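5/11/23

Kitchen notes, cutlery and small stuff

Started on the table today and left the worktop alone, on the grounds that the table is where everything ends up anyway. The zigzag cloth is staying on. I did think about swapping it for the plain one, but I like it, and it stops the bowls from skating about.

The job was spoons and chopsticks, which sounds like ten minutes and took me most of the afternoon (I did stop for tea, twice).

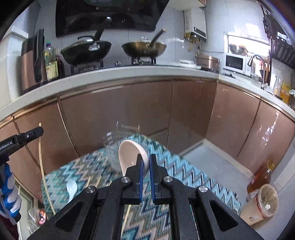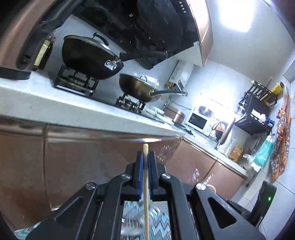

So, the rule I've been working to is that things get sorted by what they're made of first and by what they're for second. I had it the other way round in March and it was hopeless, because a spoon can be for soup or for sugar or for scraping the last of the jam out, and every time I came back to it I'd changed my mind. Ceramic is ceramic. Wood is wood. Much calmer!

Ceramic spoons: they go in the Saengthong tin, the long one with the hinged lid, with a folded tea towel in the bottom. I want the bowls all facing the same way so they nest. The pink and the blue can share, I'm not fussy about colours, but please don't drop them in from a height. There's already one with a chip that I've been turning to the wall and pretending is fine. Will glue it or bin it before the next entry.

Chopsticks: wooden ones stand upright in something tall. I tried laying them flat in the Prastix tray and they roll into the corners and hide under the tin opener, so upright it is, thick ends down. Pairing them is the dull part. I hold two side by side with the tips level and if they don't match at the other end they go in the odds pile. The odds pile is bigger than I'd like. I'm keeping it all the same - a single chopstick is very good for stirring paint, propping up a seedling or getting the gunk out of the plughole, and I use them for all three (different ones, before anyone asks).

A word on drying. Wood doesn't go in the tall pot until it's been out on the rack overnight. I got impatient last time and the bottom of the pot went furry. 5 pairs thrown out, my own fault.

I've written to Grunow about a deeper drawer insert, since theirs is the only one I've found with a slot long enough to take cooking chopsticks as well as the eating kind. The standard insert stops short and you have to put them in on the slant, and then the drawer catches. Their smallest order is 200, which is ridiculous for one kitchen, so I've asked whether they'd do us a sample. If not, Skendero have offcuts of beech and I can knock up a divider myself with the small saw. It won't be pretty, though I'd rather have ugly and the right length.

Glass next. Clear bowls nest badly if you leave them even slightly damp, and then you're stood there with two stuck together, running the outer one under warm water and hoping. Kitchen paper between each one. I know it looks fussy in the cupboard. Somebody in the comments on the shared page suggested felt circles and I've seen them sold in packs of 2,000, again, who is this for?

Pans and lids I'm not touching until the drawer is settled, as I'll only want to move them again. I do want a lid rack on the inside of a cupboard door, if the hinges will stand it. Need to measure the door, and also check the shelf behind doesn't come right up to it.

Left to do:
- label for the tall pot
- glue for the chipped spoon
- measure cupboard door, inside face
- chase Grunow, and ring Skendero if there's no reply
- wash the cloth (cool, on its own, the blue might run)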